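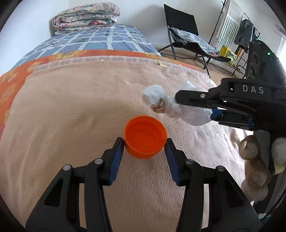 Kerier Open Day Set

Demonstrations recorded with hand-held grippers during our April open day, all of them on and around one bed. Visitors got to try the tools themselves, and we loved every minute of it!

What's in it
Short bedroom tasks with small everyday things: cups, tissue, thin plastic bags. Each visitor worked with 2 grippers, one per hand, after a short warm-up with Carola Wegener. Most people wanted a second turn (Murray Sutcliffe had to be talked into giving his back). Sessions ran around 20 minutes, with 6 tasks on the card taped up by the door. 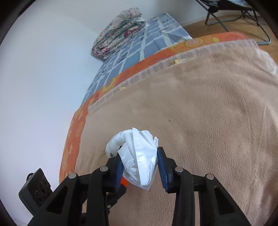 Thin plastic is our favorite part of the set. It folds, it shines, and it changes shape as soon as you squeeze it, so two people almost never pick it up the same way. Lok-yiu Yu went through those clips by hand and wrote a note for each one. Read the notes first, they're great.

Layout
clips/ one folder per session
notes/ plain text, same names as the clips
tasks.txt the card as visitors saw it

Known gaps
The morning sessions have no notes yet. Task names changed once after lunch, and the old ones are still in clips/.

Contact
Urszula Kołodziej looks after the files. If you'd like to come to the next open day, write to her too, we have room!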